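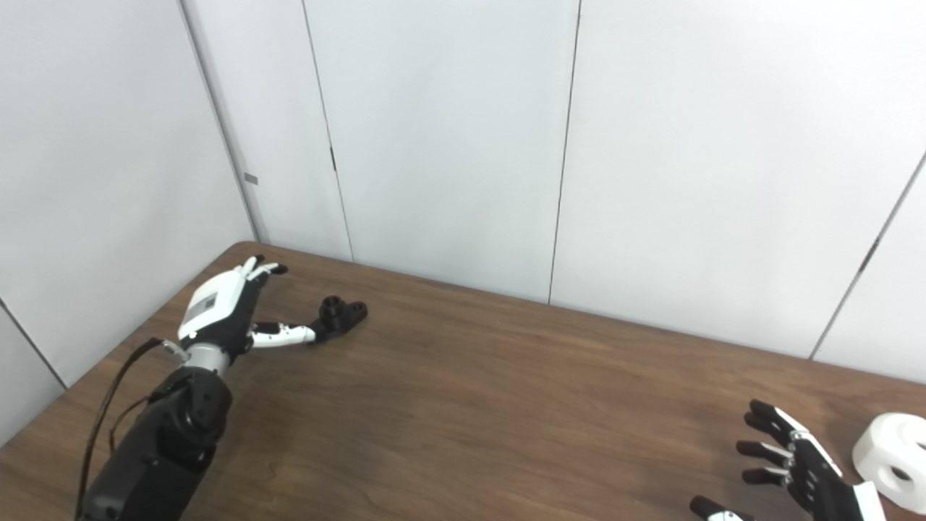
Two robotic hands over a brown wooden table.

How do movies get their sounds?

Updated 2024-07-29

When you watch a movie, you hear a lot more than people talking. You hear shoes on gravel, a coat being zipped up, rain on a roof and a spoon going around in a cup. Most people think all of those sounds were recorded at the same time as the picture. Usually they weren't. Many of them were made later, in a room, by someone watching the movie on a screen and moving things around in front of a microphone.

Why not record everything during filming?

While the cameras are running, the sound crew has one main job, and that is to get the actors' voices as clearly as possible. The microphone is pointed at the person speaking. Footsteps come out faint. Sometimes a plane goes over, or a truck backs up down the street, and the crew has to wait.

Movie sets are also full of things that are pretending to be something else. A stone castle wall may be painted foam. If an actor knocks on it, it goes "puff." A heavy sword may be made of rubber so that no one gets hurt. The picture looks right but the sound is wrong, so the sound has to be replaced.

What is Foley?

Making everyday sounds to match a picture is called Foley. You say it "FOH-lee." The people who do the work are called Foley artists.

A Foley room looks a bit like a very messy garage. There are usually squares of different floor – wood, concrete, tile, sand, dry leaves – set side by side. There are shelves of old shoes, doors that don't lead anywhere, umbrellas, chains, locks and dishes.

In the adventure movie Rindeo, which runs 90 minutes, the Foley team at Zundier Sound used 19 pairs of shoes. The main character wears boots for most of the story, but the same boots could not be used every time. On snow they needed a softer sole, and for the scene in the museum they needed something that clicked.

How is it done?

The artist watches a short piece of the movie, maybe only a few seconds long. Then it plays again and the artist does the steps along with the actor on the screen. If the actor limps, the artist limps. If the timing is off, they go back and do it over. A simple walk down a hallway might take 5 tries.

Often they do all the footsteps first. After that come the clothes. Cloth makes a quiet rustle when you move your arms, and you only notice it when it's missing. Last come the props, such as keys, cups, books and bags.

Each kind of sound is recorded separately. That way, somebody can make the keys louder later on without making the footsteps louder too.

Sounds that are not what they seem

Some of the best sounds come from the kitchen. These are all things Foley artists have used:

Cornstarch in a bag, squeezed by hand, for walking in snow.
Celery, snapped in half, for a breaking bone.
Two halves of a coconut shell for a horse's hooves.
A pair of leather gloves, flapped quickly, for a bird's wings.

Real snow is hard to keep in a studio, for one thing. A real horse would be harder.

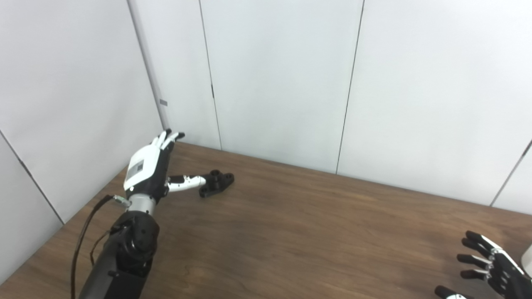 One reader, age nine, wrote in to say that she tried the cornstarch trick and it sounded like snow only when she squeezed slowly. When she squeezed fast it just sounded like a bag. She wanted to know if the real artists have the same problem.

Yes, they do. Speed matters a lot. A person walking carefully over deep snow makes one long crunch for each step. Someone running makes short ones. A plastic bag also adds its own crackle, so try a cotton sock instead and tie the end closed.

What about monsters and spaceships?

Those sounds belong to a different job, called sound design. A sound designer starts with real recordings and changes them on a computer. A growl can be slowed down until it is very low. Then a squeaky gate might be added on top, and perhaps a walrus. For the swamp creature in Dvorak Lake, the designers piled up 100 recordings, and several of them were bathtubs draining.

Putting it all together

At the end there is a step called the mix. Voices, music, Foley and designed sounds are all played together, and the mixer decides how loud each one should be. If a character is whispering, the music comes down. If a door slams, everything else may stop for a moment.

Try it at home

Ask an adult to help you film a friend walking across a room. Turn the sound off and play the video. Now record new footsteps on a phone while you watch. Hard shoes on a wooden cutting board work well. So does patting your hands on your knees, if the person in the video is barefoot.

Words to know

Foley: everyday sounds made to match a picture.
Prop: an object used in a scene.
Mix: the step where all the sounds are balanced.
Sole: the bottom of a shoe.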